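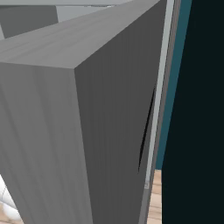

Um leitor escreveu-nos a dizer que fez a variante norte do trilho de Zemum em abril e que ficou sem água a meio da segunda etapa. Segundo ele, a fonte indicada no nosso mapa estava seca e a seguinte ficava a mais de duas horas de caminho, quase sempre a subir. Pede que a informação seja corrigida antes do verão.

A correção já está feita na versão do mapa que pode ser descarregada. A fonte do colo passa a estar assinalada como sazonal, com água garantida apenas entre dezembro e março. Quem sair de Haddadin de manhã deve levar pelo menos três litros por pessoa até ao abrigo de Graltotham, onde há torneira no exterior, do lado do alpendre.

Aproveitamos para atualizar o resto da etapa. A distância entre Haddadin e Graltotham é de 30 quilómetros pelo traçado antigo, que continua aberto. O desvio pelo vale acrescenta cerca de 12 quilómetros e só compensa a quem queira dividir o percurso em dois dias. Há um terreno plano junto à ponte onde é permitido pernoitar com tenda, entre o pôr do sol e as nove da manhã. Não é permitido fazer fogo em nenhuma época do ano.

O ponto mais alto fica nos 1823 metros. A descida que se segue está em mau estado até à cota 1504, onde o trilho volta a entrar na floresta. As chuvas abriram dois regos fundos e as marcas amarelas desapareceram em vários sítios. Com nevoeiro, convém ter o percurso gravado no GPS e manter o muro de pedra sempre à direita. Os bastões ajudam bastante neste troço.

O abrigo de Graltotham mantém as oito camas, sem reserva. O fogão foi retirado e não vai ser substituído, pelo que é preciso levar fogareiro próprio. Os cartuchos de gás vendem-se na mercearia de Haddadin, que fecha à hora de almoço e reabre às 15h00. A carreira de regresso parte do largo às 17h40 e não há outra depois dessa.

Pedimos a quem passar por lá nas próximas semanas que nos envie o estado das fontes, com o mês e a hora aproximada da passagem. Basta responder a este boletim.

Artigos recentes
Vovton em duas etapas: onde dormir e onde comer
Passagem de ribeiras depois da chuva
O que mudou na sinalização do trilho de Zemum
Fogareiros a gás e a álcool: pesos e consumos
Abrigos abertos durante o inverno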